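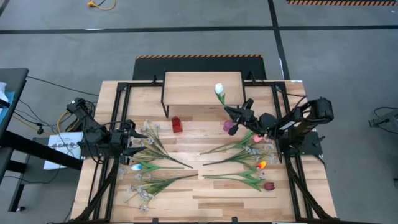
2020-01-20, events workshop, notebook 3

Short talks evening, prep and leftovers from the last one. Writing this up while I still have the stage timings to hand. Roscoe wants a copy before he books the van.

Slide clicker and auto-advance. Ran all the decks through the Amine box this morning. It holds each slide for 15 seconds and moves on whether the speaker is ready or not. 19 decks in, 20 expected. The missing one is Birdie's cousin, who has been chased twice. Two decks had video in them and both stuck on the first picture. Converted them to stills. Juniper will tell the speakers.

Drift on the auto-advance: played a full deck against the stopwatch three times. It finished late each time, never by as much as a second. Not worth fixing.

Countdown clock. The red digits can't be read from the speaker's mark if the front wash is above half. Tried it on the floor, on a music stand and clamped to the monitor. The music stand is best. Hazel says the stand will show in the stream, so it goes stage left, turned in a bit, with black cloth round the legs. Need to find the cloth. It was in the crate marked Kisard last June and isn't now.

Sound. Two headsets and one handheld. Headset B crackles when you turn your head to the left. Swapped the cable, still crackles. Swapped the pack, fine. So it is the pack. Taped a cross on it and put it on the repair shelf. We are one pack short, so the changeover between speakers has to be done with the handheld covering. Corinne will do the links on the handheld from the side steps and we put the headset on the next person while she talks. Rehearsed this with Juniper playing the speaker. First go was a mess, the wire went under her collar and out again. After that we got it down to something comfortable.
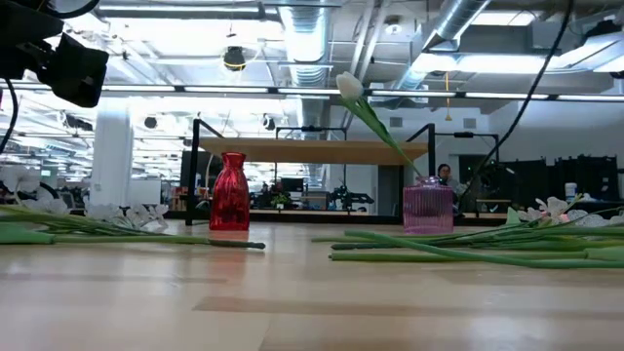

Music before doors and in the interval. The duo want two inputs, one vocal mic and a stool without arms. They bring their own small amp. Put them on channels 9 to 11 and left 12 spare. Corinne asked if they could play people off as well. Told her yes if it is short, we lose the room at half past ten.

Stream. Last time we had the picture but the sound was taken from the camera, so you could hear the people in row two better than the stage. This time it comes off the desk. Ran a line from the aux out to the Sosix encoder and listened on headphones for ten minutes. Level was far too hot. Turned the aux down and put a pad in the line, now peaks sit where they should. There is a hum when the dimmers are low. Moved the encoder supply to the socket by the fire door and it went down a lot. Still there if you listen for it. Ask Hazel whether she can hear it at home on ordinary speakers.

Last event's stream had 2219 views in the end, most of them in the week after. Birdie has cut the talks into separate files and named them by speaker surname. I checked four. One starts too late and loses the speaker's hello. Sent it back to her. 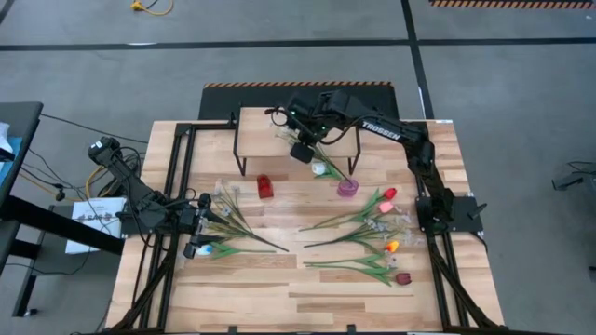 Programmes. Workneh quoted for 1000 folded cards, black on cream. That is too many for one night, but the price drops so little below that number that we may as well have them and use the spares at the next one with a sticker over the date. Roscoe not keen on stickers. Left with him.

Seating. Tape marks for the rows are down. Left the aisle wider on the door side for the wheelchair places. The third row from the back squeaks, all of it, and will need felt pads.

To do:
Chase last deck (Juniper)
Black cloth, check the van and the loft
New belt pack or borrow one
Felt pads
Recut of the talk with the missing hello (Birdie)
Print running order in large type for Corinne, she couldn't read mine
Put the stopwatch back in the drawer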